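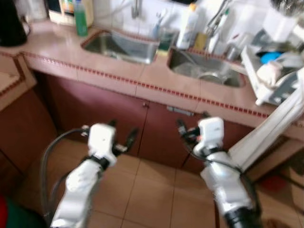
# The Last Loom Bench in Carrilho Street

The shop has no sign. To find it you walk down Carrilho Street until the shops that sell telephones come to an end, then you listen. A hand loom makes two sounds, one soft and one hard, and when Adjoa Adjei is working you can hear the hard one from the bakery.

She has been in this room in Merville for 13 years. Before that it belonged to a man who repaired fishing nets, and his iron hooks are still in the ceiling. She hangs her finished cloth from them, so a visitor must bend a little to come in. "The tall ones bow to the work," she says. "I like it."

Adjoa weaves narrow strips, each one the width of a hand, and later she sews them edge to edge until they become a blanket, a shawl or a cover for a table. It is slow. A shawl needs 12 strips, and a strip takes her most of a day if the thread behaves. In wet weather the cotton swells and sticks in the heddles, and then she stops and does accounts.

## Learning from behind

She did not learn from a school. Her uncle was a weaver in the village of Gremanar, two hours inland, and as a small child she sat behind his bench and wound thread onto bobbins. For years she saw the cloth only from the back side, where the loose ends are. She believes this was the best education she could get.

"From the front, everybody's cloth looks good," she says. "From behind you see who was in a hurry."

Her uncle did not plan to teach her. In Gremanar the bench was for the sons, and he had three of them. The first became a driver, the second went to work at the port, and the third tried weaving for one winter and complained about his back. Meanwhile Adjoa was eight years old and could already tell her uncle, from the sound, that a thread had broken. One afternoon he got up to drink water and when he returned she was sitting in his place. He let her finish the strip. Then he cut it off and made her weave it again.

She still has the first one. It is brown and cream, wider at one end than at the other, and she keeps it folded in a biscuit tin together with receipts.

## The bench

The loom itself is older than anyone can say. Her uncle had it from his teacher, and parts were changed so many times that perhaps only the two side posts are original. The seat is a plank, worn to a shallow curve. When she moved it to Merville in the back of a vegetable truck, one of the posts split, and a boat carpenter at the harbor closed the crack with wooden pegs and fish glue. He refused money, but asked for a belt. She made him one in dark blue, and he wore it until he retired.

The pedals are worked with the toes, so she weaves barefoot, also in winter. There is a small heater under the bench that she turns on and off with her heel without looking.

Her thread comes from Driren, a spinning mill up the river which still sells in small quantities if one knows whom to telephone. The colors she makes partly herself. Yellow comes from onion skins that a restaurant saves for her in sacks, and the black is bought, because she was never satisfied with her own. She is not ashamed of this. A customer once told her that real craft should use only natural dyes, and Adjoa offered him a gray scarf from her experiments, at full price. He took the black.
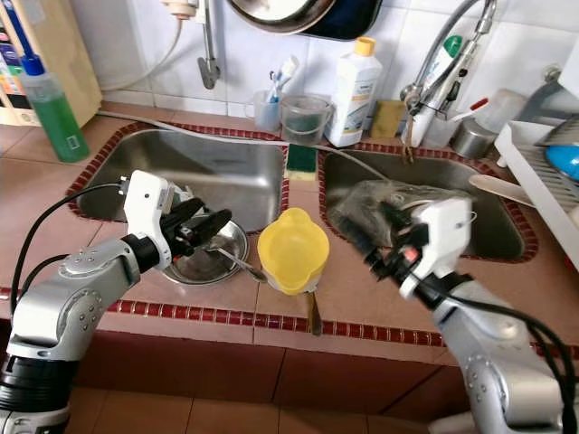
Most of her buyers are from the town. They come before weddings, or when somebody has a first grandchild, and they often bring an old cloth from a mother or an aunt and ask for the same pattern. This is the part of the work that she finds most difficult. The old weavers did not write anything down. She puts the cloth on the table, turns it over, and counts the threads with a needle, sometimes for a whole evening, before she makes a drawing in one of her school notebooks.

The notebooks fill a shelf above the window. Each pattern has the name of the family that brought it, and next to the name, if she knows it, the name of the person who wove the original. Often that line stays empty. In May a woman recognized a pattern in the shop as her grandmother's work and was able to fill one of them in. She wrote it herself, in pen, and then stayed until closing time talking about the grandmother, who had also kept geese.

## Two mornings a week

Adjoa now has three students. They come on two mornings each week and they are not young: a nurse, a retired postman and a woman who translates contracts. She starts them all behind the bench, winding bobbins, as she was started. The postman asked after a month when he would be allowed to weave. She told him that he could weave when he could hear the broken thread.

He sat on the bench for the first time this summer. His strip was wider at one end than at the other. Adjoa looked at the back of it for a long time, cut it off, and gave him the scissors and a new bobbin – and went to see if the bread was ready across the street.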